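Erkcombe Shared Workshop: Members' Help Pages
Hand tools and grippers

Hand-held gripper will not take hold of a thick towel

Posted by Erkcombe bench 2

Our group is building a hand-held gripper with two parallel fingers, following the Getia plans. The fingers, bars and linkage arms are black plastic. Members wish to use it for picking up household cloth. It closes correctly on card and on thin cotton, but results on deep-pile towels have been poor. We should be grateful for advice on whether to alter the pads or the way in which the tool is brought to the cloth.

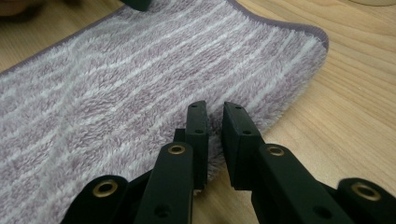
Page last changed: August, 16:20

The striped towel is the one used for our trials. We approach at the near edge, with one pad on either side of the lip. On closing, the pads tend to collect the tufts and leave the backing behind.

Posted by Zavis

The approach is sound, but the pads should be brought lower before they are closed. Members are advised to lower the tips until they touch the table, open them a little and then close slowly. The bound hem is firmer than the pile and should be tried first, preferably near a rounded corner.

Thin rubber sheet may be fixed to the inner faces of the pads. Please keep the small round holes clear should you intend to use them for screws later. Check also that the linkage moves freely, as a stiff joint is easily mistaken for a weak grip.

Posted by Rüegg

Use a thinner towel.

Posted by Getia builder 619

I concur with the first reply concerning the hem. Rubber sheet wore through quickly on our own build and we now use silicone tape, which is replaced each August.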